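Progress report no. 5, Uron gripper kit trial
To: Letay Teshome, Tongate
From: Aiguo Lü
31 January 2020

In this period we continued the evaluation of the Uron kit, which Curnberg offers for small packing benches. The arm has now made 3,000 test cycles. The wrist camera was mounted in November and its colour is stable enough for our work. The cable still goes outside the gripper body, and the blue part shows small scuffs on its lower edge.

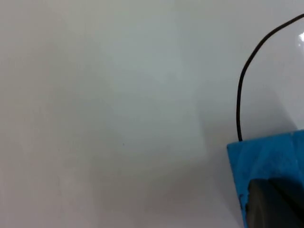 Robel Endale has asked whether the rental price covers replacement of worn gripper parts, and would not sign for a second kit before this is clear. I wrote to Curnberg and wait for their answer.

Training went slower than planned. Divina Mangubat can do the calibration alone in 15 minutes, but the manual is hard to follow at step 11 and I had to rewrite it for the others.

Spending is inside the budget. For the next period I request to keep the kit on rental and to test it with the lighter cartons.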